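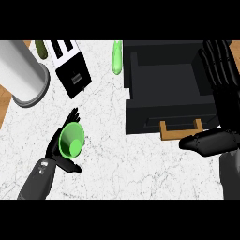

Home
Threads
Replies
Media
Likes

OK, a thread on the Draswood and its "immersive" winter show, Plirkora. I paid for my own ticket. I've now read four rave write-ups and I don't think we were in the same building.

The pitch: 114 minutes, no seats, you wander through an old department store and "the story finds you." Reader, the story did not find me. I spent the first half hour in what used to be the shoe section listening to a recording of wind.

I want to be fair. The opening is good. They let you in through the loading dock in small groups, a woman in a raincoat hands each person a key, and she says nothing. I believed in that key. I carried it all night. It opens no door in the show. I tried it on plenty.

The theater says the plot is "a town that forgot its own name." I asked three strangers at the coat check what they thought it was about. One said grief. One said a bank. One said he'd been following the wrong person and she was just looking for the restroom.

About those numbers in the ads. "600 possible paths." How did anyone arrive at that? There are two staircases and one of them was roped off the night I went. If turning left at a lamp and then coming back counts as a path, then my walk to the bus stop has 600 possible paths.

Also "limited to 200 guests a night." Fine, but most of those guests end up in the ballroom at the same moment, because that's where the music is. I'm 5'3". What I saw of the famous ballroom duet was the back of a parka.

People who stood on the balcony tell me the duet is beautiful. I believe them! But if the best part of your show can only be seen from one railing, what you have is a show with bad sight lines. We have a building for fixing that. It has rows.

The acting, when you can get near it. The man who plays the clockmaker is terrific. He did a long speech to maybe a dozen of us in a stockroom, very quiet, and I forgot I was annoyed. Then a bell rang and he had to jog off to be somewhere else by the next cue. You could hear him on the stairs.

The sound design is one idea, played loud. Low hum, drip, low hum. By the end I was hearing the drip on the bus.

Now the thing that really bugs me. There's a "key holder" upgrade that gets you one private scene. A friend bought it. She got led into a closet, somebody whispered a line of poetry at her, and she was led out again. She says it was moving. She also says she wouldn't have paid for it if she'd known it was under 2 minutes.

Selling the good scenes separately is a choice. I'd like one critic to mention it. Not one of the four reviews I read did, and two of them thanked the theater for the upgrade at the bottom of the page.

"You just don't like immersive theater." I loved Fesby when it played the old ferry terminal. It had a smaller cast and no ads on the buses, and you could follow one character all night and come out with a whole story. So it can be done. I've stood in the cold for it.

Somebody in the replies says it gets better the second time, once you know where to stand. Maybe so. I'd want the first visit at half price, then.

If you're going anyway: flat shoes, skip the shoe section, find the clockmaker early and stay on him. Be up on the balcony before the music starts. Last show I can see listed is Sun 11 December, though the banner has said "final weeks" for as long as it's been up.

Adding one more because I keep getting asked. Yes, you keep the key. It's on my kitchen hook next to the ones that work.

More from this account
Beyene at the Little Stage: a one-act that should have stayed one act
Are standing ovations automatic now?
Fesby, revisited
Why does every holiday show need a fog machine
Cheap seats in December, ranked by knee room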